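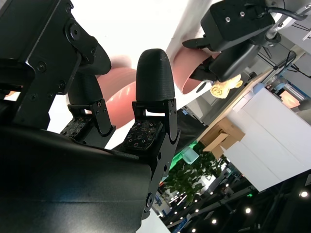 Cevcombe Community Choir, notes from the autumn meeting
2025-10-26, upstairs at the library

Hi all, I said I'd do the minutes this time, so please forgive the rambling (I type faster than I think!).

Apologies came from the two altos with the cold and from Torben Diekmann, who turned up anyway halfway through item two, so scratch that one.

Last minutes: passed, once we'd fixed the spelling of Trasorden. I had it three different ways. Sorry!

Money. We have $1688 in the account, and the hall hire for next term comes to $1070, due before we start back in February. That leaves us a bit thin for sheet music. I suggested another sausage sizzle and there was a groan you could have heard in the car park, so we're going with a cake stall outside the Kuhlmann bakery instead, if they don't mind the competition. I'll ask them.

Winter program. Long chat about this one! Torben wants the Elari song cycle, all of it, in the original. The tenors would like something they can pronounce. We settled on the first two songs plus the sea shanties, and we'll see how we're travelling after a month of rehearsals. I love the second song to bits, so I'm pretty happy with that.

Folders. There are 39 black folders on the list and a good few have wandered off, so please check behind the couch, under the car seat, wherever. Names go on the inside cover from now on.

Trasorden trip. Their choir has invited us over for a sing and a shared lunch. It's 310 kilometres each way, which some of us think is a lovely drive and some of us think is madness. Most hands went up for staying overnight. I'm pricing the motel and the caravan park, and Torben is finding out about a minibus.

Other business: the piano pedal still squeaks. The colour of the new scarves is put off till next time, as we were getting silly by then and the library wanted to lock up.

Next meeting is in February, same room. Bring a plate!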